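*Tips from the packing bench, March 2019*

I promised the new starters at Estutstead that I would write down the things we all seem to learn the slow way, and it has grown rather longer than I meant it to. Most of it is about working alongside the grippers, which came to us when the sample card line went over to automation, and a fair bit of it is plain workshop housekeeping that would have done us good years ago. Take what's useful and leave the rest.

## What your day looks like now

When I started, we picked and placed every sample card by hand, and on a busy shift that came to around 2000 of them. My thumbs knew all about it by the time I got home! The grippers do most of that lifting now, and what's left for us is setting up, checking, clearing and deciding - lighter on the hands but heavier on the head, and I don't mind saying I was more tired in the first fortnight than I had been in years.

So be kind to yourself. Have your tea when it's tea time, even if the line is running nicely. Swap places with your partner halfway through the morning, as watching the same patch of bench for hours makes anyone dozy, and tell them out loud what you've been keeping an eye on before you walk off.

## Keeping the bench fit to work on

- Wipe down before the first run with a barely damp cloth, then a dry one. Go in straight lines towards yourself, so the crumbs end up where you can reach them.
- Don't use the lemon spray from the kitchen. It leaves a film, and cards slide about on it like butter in a pan.
- Pencil marks come off with an ordinary white rubber. For old tape glue, a drop of cooking oil left for a few minutes, then washing-up liquid, then plain water, then dry it properly.
- Keep mugs on the window sill. I know it's a long way to walk.
- Loose sleeves, lanyards and long necklaces go in your locker. Long hair goes up.

## Looking after the gripper fingers

Press stop and wait for the green light to go out before your hands go anywhere near. Even if it looks asleep, and even if you're only flicking away a bit of fluff.

Then it's a soft, dry toothbrush along the little teeth, brushing outwards. Card dust packs itself in there, and a finger with clogged teeth has a poor grip on thin stock. Look at both sides as a pair while you're at it, and if one seems to sit differently from the other, leave it be and write it in the Plananar book. Please don't bend anything back by hand (I have done this, and it cost us a whole afternoon).

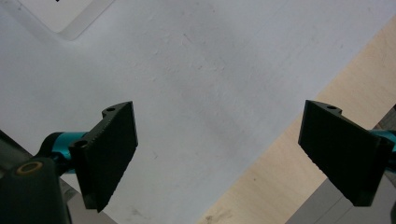
## When a card won't pick up

Try the easy things first. Stop the line, lift the card, have a look at the underside for a curled corner, and set it down again flat. If it fails 2 times in a row, put it in the side tray and carry on. Ora keeps a note of the ones it skips, so you needn't, and the tray gets sorted after lunch when there's a bit of quiet.

Damp is a great nuisance with the thin stock. Open only the packs you need, fold the tops down with a clothes peg, and let anything from the cold store stand indoors overnight.

## Speaking up

Maarja Petrauskas does the rota, and she does want to hear if the new pattern isn't suiting you. I asked to keep one morning a week on hand finishing, for the odd sizes from Kermani, and it was arranged with no fuss at all. I'd have missed it otherwise - there's something very pleasant about squaring up a stack of card with your own two hands.

If you'd like to learn the set-up screens, put your name on the sheet by the kettle. Spare toothbrushes and cloths are in the drawer underneath, and whoever takes the last one should add it to the shopping list.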